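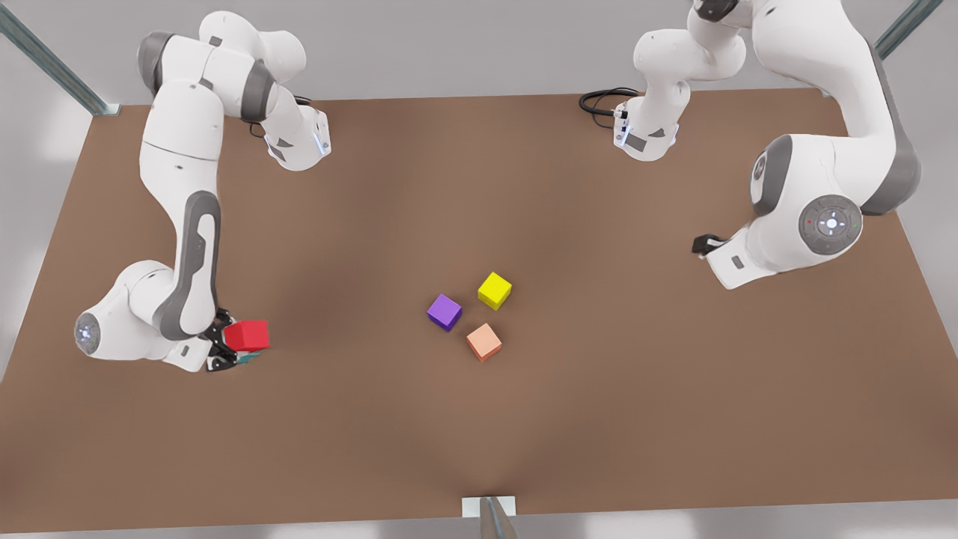 最終更新:2021/08/31 ステータス:対応中(一部解決)

件名:請願署名の管理画面の件数とCSVの件数が合わない
対象:Netby町議会 予算委員会の中継を求める請願 署名フォーム
使用ソフト:Clirnen(フォームと名簿)、Toretti(確認メール送信)
優先度:高。議会事務局への提出前

■ 最初の報告

管理画面の署名数は4000近く。CSVに書き出すと327件足りない。昨日の夜に気づいた。それより前は誰も突き合わせてないので、いつからずれてるか不明。

提出は紙。CSVから名簿を印刷する。なのでCSVに出ない人は提出されない。画面の数字だけ合っててもダメ。

すでに掲示板の方で「賛成派の署名だけ消されてる」「役場が圧力かけた」「与党会派の仕業」と書かれてる。スクショつき。公開ページの数字と、うっかり途中経過で出したCSVベースの数字が違うのを見つけられた模様。そっちの返事は後。まず原因。

■ やったこと(順番は前後してるかも)

・ブラウザ変えて書き出し → 同じ。足りない数も同じ。
・キャッシュ消して再ログイン → 同じ。
・別の権限のアカウントで書き出し → 同じ。
・Excelで開いたときの文字化け、行の欠け? → テキストエディタで開いても行数は一緒。Excelは無罪。
・備考欄の改行で行が割れてる可能性 → 割れたら増えるはずで、減るのは変。一応確認、ダブルクォートで正しく囲まれてる。
・「未確認を除く」のチェック → 外れてる。外したままで足りない。
・期間指定 → 全期間。
・削除ログ → 空。手動で消した記録なし。ゴミ箱も空。

削除ログが空なので「消された」説は今のとこ根拠なし。ただしログの保存期間が設定でどうなってるか要確認。→ 追記:保存期間は無期限になってた。OK。

■ 切り分け その一 確認メール

最初はToretti側を疑った。確認メールのリンクを押してない人が画面では数えられて、CSVでは落ちるのでは、と。

Torettiの送信履歴を出して、CSVに無い人のアドレスで検索したい。が、CSVに無いのでアドレスが分からない。あほらしい。

画面の一覧から、自分で署名したテスト用のやつと、事務所の人間の分を探す。テスト用はCSVにある。事務所の分、1件ない。この人のアドレスでToretti検索 → 送信済み、開封、クリックまで記録あり。Clirnenの画面でも「確認済」。

ということで確認メールは関係なさそう。「関係ない」と断言はまだしない、サンプルが一人なので。

ついでに見つけたもの。同じアドレスに同じ時刻で確認メールが二重に飛んでるのがある。44件。これは別の不具合だと思う。下に分けて書く。

■ 切り分け その二 住所

CSVに無い事務所の分、住所がStaniforth地区。で、画面の一覧をStaniforthで絞り込むと結構出てくる。CSVをStaniforthで検索 → 出てくるけど少ない。差を出すと327。ぴったり。

つまり落ちてるのは全部Staniforth地区の人。ただし同地区の全員が落ちてるわけではない。

ここで「ほら見ろ、Staniforthは反対派の地盤だから狙われた」という話が掲示板に出ると面倒なので、公開の場には原因が固まるまで地区名を書かないこと。返信担当の人たちにも伝達すみ。

落ちてる人と落ちてない人の違いを見る。並べて見比べ。
・年代、関係なし
・登録した端末、関係なし
・コメント欄に会派名を書いてるかどうか、関係なし(NGワードで弾いてるという説もあったので見た。罵倒してる人もちゃんと出てる)
・地区コードが違う。これ。

落ちてる人は地区コードが旧。落ちてない人は新。

■ 原因(ほぼ確定)

3月に町議選の投票区の見直しがあって、Staniforthの一部が隣の投票区とくっついた。それに合わせてClirnenの地区マスタを入れ替えた。入れ替えたのはこっち側の作業。

入れ替えのとき、旧コードを「無効」にした。公開フォームの選択肢からは消えた。ここまでは正しい。

ところが、街頭で集めた分を入力するタブレット用のフォームが古い選択肢のまま残ってた。複製して作ったフォームは親の変更が反映されない、らしい。ヘルプの隅に書いてあった。読んでなかった。

結果、タブレットから入れたStaniforthの人は旧コードで登録される。画面の件数はコードを見ないので数える。CSVの書き出しは地区マスタと結合して出すので、無効コードの行が黙って落ちる。エラーも警告も出ない。せめて警告ほしい。

確認:テスト署名をタブレット用フォームからStaniforthで登録 → 画面は増える、CSVは増えない。再現した。公開フォームから同じ住所で登録 → 両方増える。
テスト分は削除済み(なので削除ログはもう空ではない。後で見る人が騒がないように書いとく)。

■ 対処

(1) タブレット用フォームを停止。街頭班には紙で取ってもらうよう連絡。
(2) 公開フォームを複製し直して新しいタブレット用を作成。選択肢、新しい地区になってるのを確認。
(3) 旧コードを一時的に「有効」に戻して書き出し → 件数一致。全員いる。データは消えてなかった。よかった。
(4) 旧コードの人を新コードに付け替え。一括置換は危険。旧Staniforthは新しい区割りだと分かれるので、番地で見ないといけない。手作業。
(5) 付け替えが終わったら旧コードを再び無効に。

(3)をやった時点で公開フォームに旧選択肢が一瞬出てしまった。気づいて非表示にした。その間に登録した人がいないかは確認した。いない。

注意:(4)の途中でCSVを書き出して印刷しないこと。旧コードと新コードで地区別の小計が割れる。昨日それで一回刷りなおしてる。紙がもったいない。

■ 別件 確認メールの二重送信(44件)

こっちは署名の数には影響なし、のはずだった。が、見たら影響あった。

Clirnen → Torettiへの送信依頼がタイムアウトすると自動で再送する。最初の依頼がじつは通っていたので二通飛ぶ。受け取った人が両方のリンクを押すと、設定によっては確認記録が二つ付く。名簿の行は一つのまま。公開ページのカウンターだけが一つ余計に進む。

つまり公開ページの数字は多めに出てる。両方押した人は3人。誤差といえば誤差だけど、水増しと言われるので直す。

やったこと:
・再送の設定をオフ
・公開カウンターを名簿の行数から計算する方式に変更
・変更後の公開ページの数字=管理画面の数字、になったのを確認

再送オフにしたので、本当に送れなかった場合は手動で送り直しになる。Torettiの失敗一覧を朝と夕方に見ること。忘れそうなので当番表に足した。

■ 掲示板、問い合わせへの返事の文面(案)

「公開していた署名数と集計途中の数が異なっていた件、地区区分の設定の不備により一部の署名が書き出しに含まれていなかったことが原因でした。署名は削除されておらず、提出名簿には全員分を含めます。設定の不備は当方の作業によるものです。ご心配をおかけしました。」

意見:
・「役場や会派は関係ない」と入れるか? → 入れない。聞かれたら答える。こちらのミスと書いてあれば足りる。
・カウンターが多めに出てた話は? → 入れる。後から見つかる方がまずい。文面に一行足すこと。
・地区名は? → 付け替えが終わってから、該当の人に個別にメール。公開文には出さない。
・「不正の証拠だ」と書いてる人への個別の反論 → しない。同じ文面を貼るだけ。言い合いになると請願の中身の話が消える。もう半分消えてる。

■ Clirnenサポートとのやりとり(要約)

こちら:無効の地区コードを持つ行が書き出しから落ちる。仕様か?
先方:仕様です。無効の区分は出力対象外となります。
こちら:画面の件数には含まれている。どちらかに揃えてほしい。少なくとも書き出し時に警告を。
先方:ご要望として承ります。
こちら:複製フォームに親の変更が反映されない件も、画面に注意書きがほしい。
先方:ヘルプに記載がございます。
こちら:見ました。画面にほしいです。
先方:ご要望として承ります。

期待しない。こっちの手順で防ぐ。

■ 手順書に足すこと

・地区マスタを触ったら、複製フォームを全部作り直す
・書き出しの前に、無効コードで絞り込んで該当ゼロを確認
・画面の件数とCSVの行数を毎晩つき合わせ。合わなければその日のうちにチケット
・途中経過の数字を外に出すときは管理画面の数字だけ使う。CSVの行数は出さない

■ 残り

・番地での付け替え、まだ途中。住宅地図と投票区の告示を並べて見てる。番地が書いてない人がいて、その分は保留にして電話
・紙で取った街頭分の入力。新しいフォームから。古いタブレットにブックマークが残ってるので消すこと
・返事の文面、カウンターの一行を足して確定 → 掲載
・名簿の印刷は付け替え完了の連絡をここに書いてから。それまで印刷禁止
・議会事務局に、地区別の小計は新旧どちらの区割りで出すのか問い合わせ中。回答まち

■ 追記

事務局から電話あり。新しい区割りで、とのこと。小計は参考扱いで、地区が違ってても署名自体は無効にならないそう。なので最悪、番地不明の人はStaniforthのまま出せる。ただ念のため電話は続ける。

文面は掲載した。掲示板はまだ荒れてるけど、こちらからの追加の書込みはなし。

付け替えが終わり次第、ここを更新してクローズします。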